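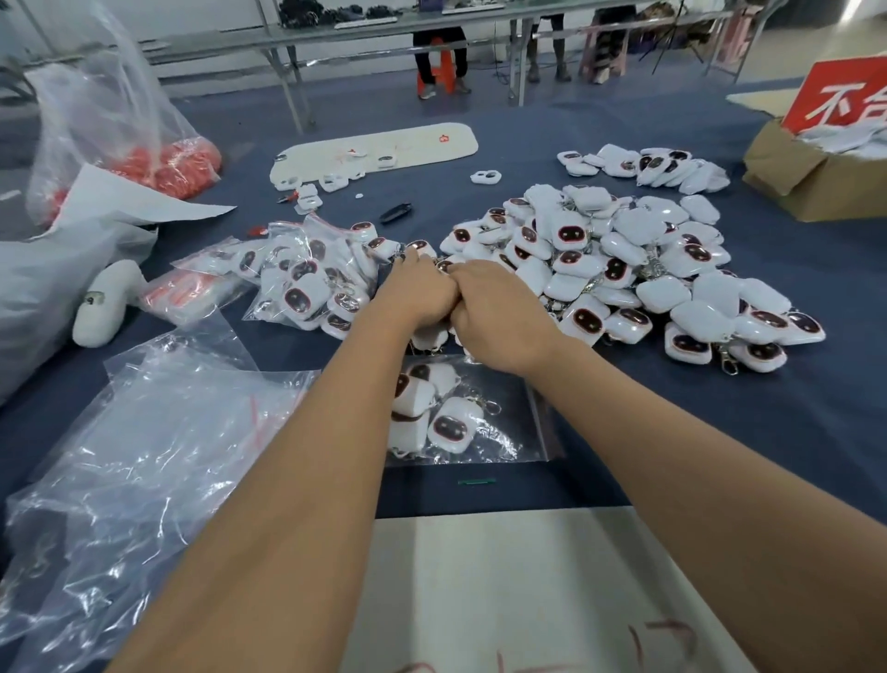 What is a running dictation?
Short text goes up on the wall. One student runs (ok, walks) to it, reads a bit, walks back, says it to a partner. Partner writes it down. Back again for the next bit. At the end they check it against the original. Reading, speaking, listening and writing in one go and you hardly have to talk.

What's in the Zamlow pack?
Texts to print, one per page, big type. A check sheet for each one. Teacher page with the level, the word count and the grammar point if there is one. 486 texts at the moment. Some are very short, three lines.

What levels?
Beginner to upper intermediate. Nothing for total beginners who can't read English letters yet, sorry. I tried it with a newcomer group and they just copied shapes in the air. Picture dictation works better for them, different page on this site, look under Speaking.

How do I pick a text?
Go one level lower than you think. They have to hold a sentence in their head, walk across a room with it and say it so somebody else understands. A text they could read fine sitting down will be hard. If the pairs get past the second sentence in the first few minutes you picked ok.

How long does it take?
Short texts, ten minutes with checking. Long ones can fill half an hour. I usually stop it at twenty even if they're not done and we finish the last sentence together on the board.

My room is tiny. Can I still do it?
Yes. Tape the texts in the hallway if your school lets you, or right next to the door. Or turn it around, students stay seated and the text is under a folder on a chair at the end of each row. Less running, same activity. I taught in a room at Stolberg for a whole year where you couldn't open the closet if anybody was sitting in the back row, and it worked there.

How many copies of each text do I put up?
One for every four pairs. With fewer they crowd and start reading over each other out loud, and then the slow ones just pick it up from the fast ones. Put them at different heights. Not too high if you teach little kids, I forgot this once.

What about an odd number of students?
Group of three. One runs, two write, and they compare before the runner goes again. Don't be the partner yourself, you need to walk around.

When do they swap?
Each text has a small star halfway. At the star they swap. Some teachers do it by time instead, ring a bell every two minutes. Louder but fairer I guess.

They shout across the room instead of walking back. Help?
Everybody gets this. Rule in my class: the runner has to have a hand on the desk before saying anything. Simple enough for seven year olds. For teens I make a shouted sentence not count, they have to rub it out and do it over.

They take photos of the text with their phone.
Phones in a box on my desk before we start. Adults do it too, by the way, adults are worse.

Can the runner spell the words?
My rule is yes, in English only. Good alphabet practice. If the runner says the letter names in their own language the partner should say "sorry?" and wait. Put the phrases they need on the board first:

Can you say that again?
How do you spell it?
Is that one word or two?
Capital letter?
What comes after "because"?

I leave these up all term.

Do you read the punctuation?
They do. Comma, period, question mark, new line. Teach these words first or you get a page with no periods in it. The words "quotation marks" are long and nobody likes them so there are no quotations below the intermediate texts.

How do I check it?
Hand out the check sheet, swap papers with another pair, they underline every difference. Missing word, extra word, wrong spelling, all one point off. Don't fix it for them. Then two minutes to talk about which mistakes came from the runner and which from the writer. This part gets skipped a lot and it's where most of the learning is imo.

Should I give a prize for the fastest?
I don't. I did in the beginning and got very fast, very bad writing. Now the points are for the fewest mistakes and speed only breaks a tie.

Is there a version for online classes?
Sort of. In breakout rooms one student gets the text in a private message and dictates it to the other. No walking, so they just read it out, too easy. What helps is telling them to close the message window before they speak. You can't check that of course. There's a set of 2 online texts with gaps on both sides, A has the words B is missing. More of those coming when I have time. 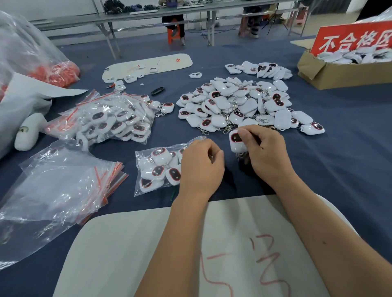

Els De Graaf
ESL teacher, writes and updates the Zamlow pack

More questions, mostly from email

Can I change the texts?
Please do. The editable file is in the same download. Change names to names your students have, change the town to your town. A text about a bus that stops in front of THEIR school gets read much more carefully than one about a bus in London. Keep the sentences short, twelve words is the most anybody carries across a room.

Can I share it with my collegues?
In the same school, sure. Please don't upload the files anywhere, send people the link.

British or American spelling?
American. There used to be a mix, somebody in Contreras wrote me a very polite list of every "colour" I had missed. Fixed in July. If you find another, tell me the text number.

How do the text numbers work?
First digit is the level, 1 to 4. The rest is just the order I wrote them in. So 1046 is a level 1 text (the lost umbrella) and 2405 is level 2 (two brothers and a pizza). Gaps in the numbers are texts I threw out. You're not missing anything.

Which text should I start with?
1046. Five sentences, all simple past, all words they know, and the last sentence is a little surprise so the pairs who finish early laugh and the others want to know why. Nice for a first try.

And for grammar?
Depends what you are teaching. For simple past vs. past continuous use 2405. For articles, nearly any of them will do, because a and the are the first things a runner drops. Watch it happen. "She opened door and saw cat." Great lead in to an article lesson, you have all the mistakes right there on their own paper and you can put up six of them on the board with no names.

For third person s same thing. It falls off somewhere between the wall and the desk.

My students are shy and don't want to get up.
Let them write first. Put the shy one as the writer and by the star they've seen how it goes. If someone really won't get up, bring the text to them, face down on the next desk. They look, turn it back over, say it. Don't make a thing of it.

One of my students uses a wheelchair / has a bad knee / is very pregnant.
Same answer, text face down close by, and do it that way for two or three pairs so it isn't only one person. Or use the pass-along version for the whole class: text starts at the front, first student reads a sentence, whispers it to the next, and so on down to the writer at the back. Sentences come out strange. Everyone enjoys it.

Does it work in a class with many first languages?
Better than in a class with one. They have no choice but English. Try to pair people who don't share a language. With one shared language you will hear a lot of it, mostly between sentences, I let that go as long as the text itself is said in English.

How often can I do this before they get bored?
Every other week is fine. More then that and it wears off. Change something small: text cut in strips and posted out of order, or the last sentence missing and they have to make one up. The missing ending is my favorite. Arnout Lambrechts, who teaches the evening group, has them act the ending out too, but he has a bigger room and a lot more energy at 8 pm.

Is it good for exam classes?
For spelling and listening to detail, ok. Not a replacement for exam practice. I use it as the warm up before a listening paper. Wakes them up.

What paper?
Anything. Plain printer paper, it gets torn anyway. If you want to reuse them put them in plastic sleeves. Use the tape that comes off easy, I had to repaint a bit of wall at Trumwood.

The file won't print on one page.
Set the printer to "fit to page". The file is made for letter size and on A4 the last line sometimes jumps. If it's still wrong, try printing from a different program, the browser one does odd things with the margins.

The download link doesn't work.
School filters block it quite often. Try from home. Still nothing, write me and I'll send the level you need. Please say which level, I get many mails that only say "please send".

Can I send you a text my class wrote?
I'd love that. Under 80 words, no real last names, tell me the age of the class. I may shorten it. I can't promise when it goes in, last batch took me all of spring.

Do you have an answer key?
The text is the key. The check sheet is the same text with more space between the lines.

Any plans for a picture version?
Started it. Drawing is slow. Ask again after summer.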